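Jan 18, 2023

I have been trying to get back into walking this winter, and I mean real walking, the kind where you leave the house without an errand and come home with cold ears. My route goes down past the old Gona bakery, along the creek, and back up the hill I used to complain about (I still complain about it, just with more breath left over).
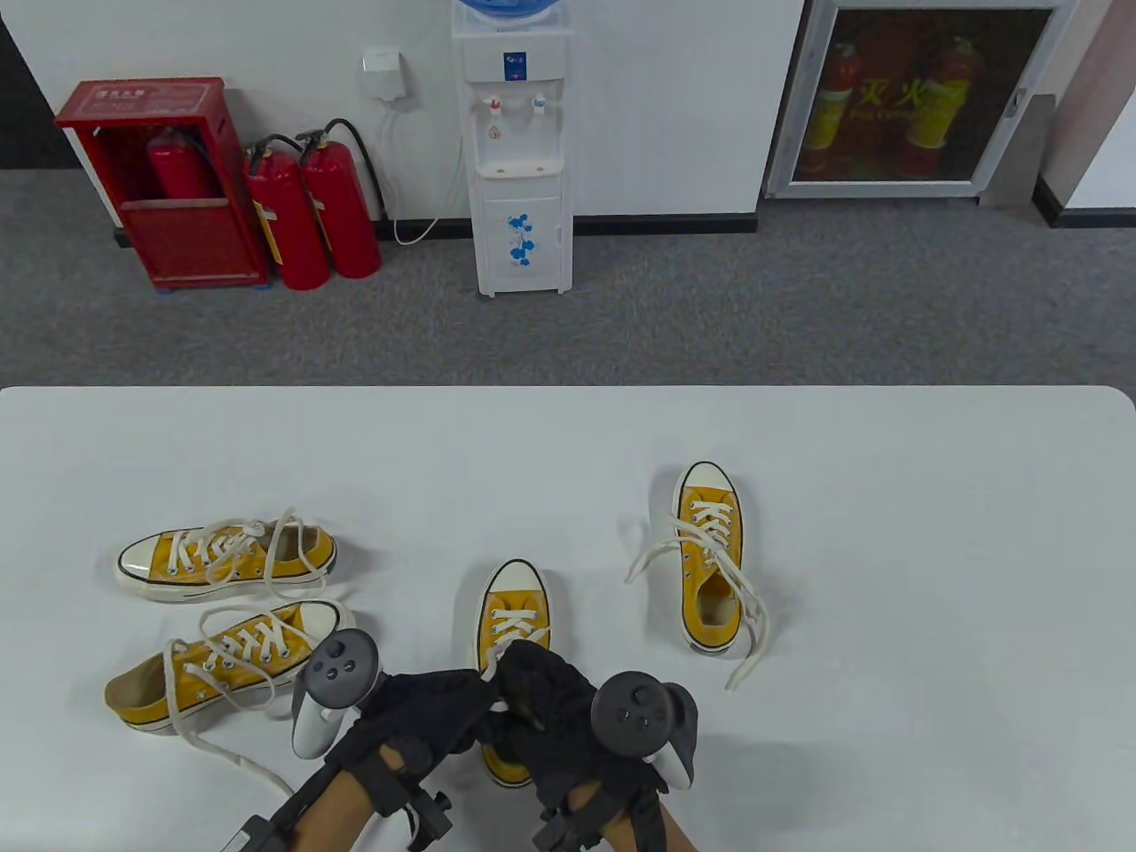 The hill is where I do most of my thinking. Last May I could barely get up it without stopping at the mailbox to pretend I was admiring somebody's tulips. Now I stop only once, and some mornings I don't stop at all! I've kept a little notebook since then, and as of yesterday it says 126 walks — more than I've stuck with anything since piano lessons. 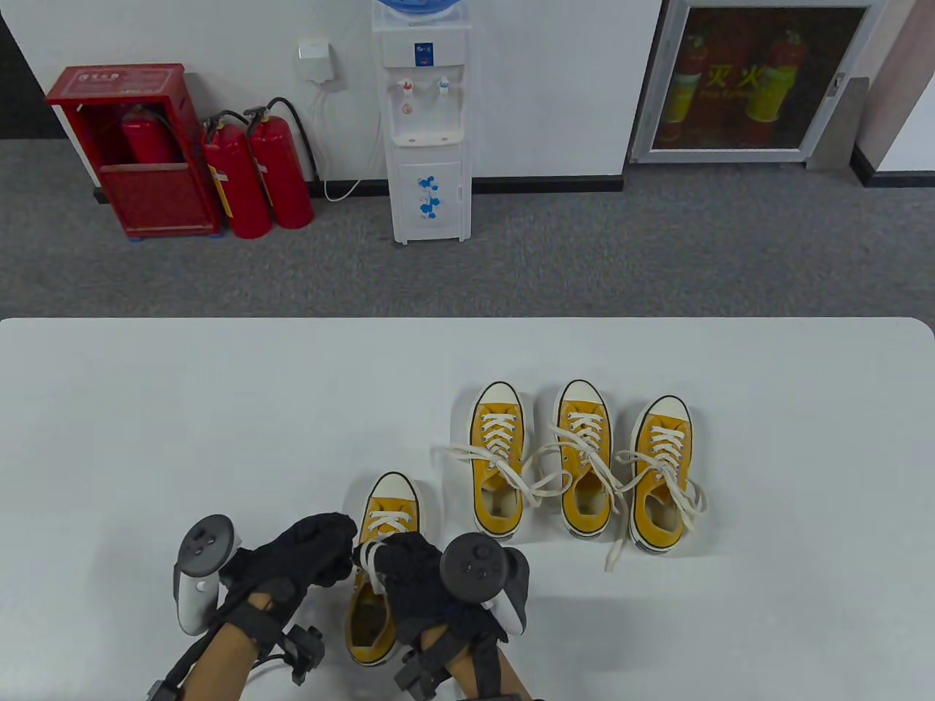

My big lesson so far is to get everything ready the night before. I set out my hat, my gloves and my thermos, and I pick the socks too, which sounds fussy until you've hunted for a matching pair in the dark. Shoes matter most of all. If the laces are trailing all over the place, like the ones on those yellow canvas sneakers, I will find a reason to sit back down with my coffee, so I straighten them out before bed and leave the shoes by the door.

Tomorrow I want to try the longer loop out by Stisetti Park, if the path isn't icy.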